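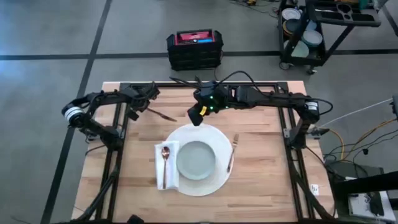

Spent most of March selling my mother's flatware and the rest of her kitchen. A few people asked how it went, so I'm putting it in a thread.

She had a full service for 16, plus serving pieces. It lived in a chest in the hall closet in Salem and came out at Easter. My brother didn't want it. I kept four forks and the pie server.

First thing I learned: silver and silver plate are different businesses. Sterling has a floor price because of the metal. Plate has no floor. You can have a nice pattern in good shape and still get offered less than you paid for lunch.

Look at the back of the handle. Sterling made in the US usually says so, or has 925 on it. If it says EP, EPNS or A1, it's plate. Hers was plate. My aunt had been telling everyone it was sterling for years.

I took it to a dealer at Costgate first. He offered $50 for the lot, chest included. He was polite about it and showed me the two other chests he already had in the back.

Then I tried listing it myself. Whole sets sit. Serving pieces and odd spoons move. The gravy ladle was gone the same evening. The 16 salad forks took three weeks.

Replacement buyers are the people you want. They've lost one teaspoon down the disposal and they want that teaspoon, in that pattern. Put the pattern name in the title and photograph the back.

On knives – check the blades where they meet the handle. The old ones are hollow handles filled with something like cement, and if they've been through a dishwasher they start to rattle. Five of hers rattled. I sold those cheap to a man who makes key hooks.

Don't polish before you sell. I did half of it before Virgil Costache at the Larkus flea market told me to stop. Some buyers want to see the wear on plate, and polishing takes a little more off every time.

Shipping: padded envelope for one or two pieces, small box for anything with a blade. Wrap the tips in cardboard. I had one package come back to me with a knife sticking out of the corner.

Total for the flatware after fees was $130. I was hoping for more. It beats the $50, but not by much if you count my evenings.

The cast iron did better than the flatware. So did a stand mixer bowl with no mixer.

Someone asked about insurance. She had the set down for $2,000 on a list from the eighties. If you have a list like that, check it before you argue with a sibling over it.

The chest itself I kept. It's holding batteries and tape now. Dishes are next, and there are a lot of dishes.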